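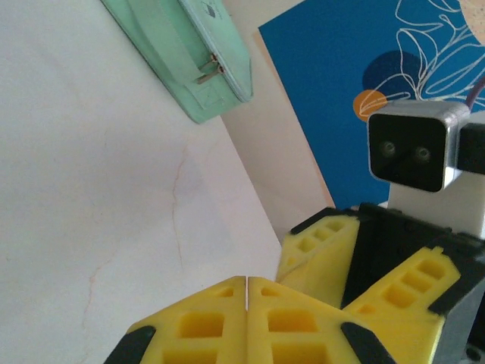
The Lonel community rooms in Olulthorpe are taking in small household bits again this October, and the shelves are filling up faster than anyone had dared to hope. Zippered pouches, spice jars, little bottles and storage bags are all welcome, and so is anything else that has been sitting in a drawer waiting for a new home. 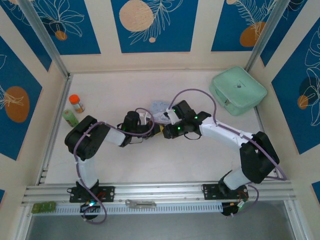

Last year's swap passed along 2093 items to around 300 households, and the folks at Tsoukalas Hardware on the corner have kindly offered 20 folding tables so that everything can be laid out where people can get a proper look at it.

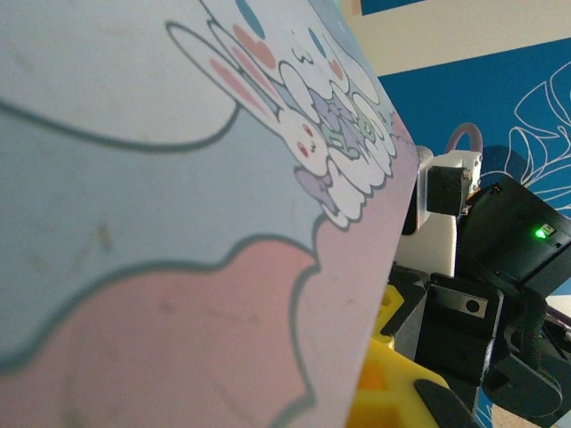
Children's things get a table of their own this time – picture boards, cards, anything with a bunny or a smiling cloud on it tends to go in the first hour, so do come early! Doors open at 9 a.m., entry is free, and there is hot coffee in the hallway for as long as it lasts.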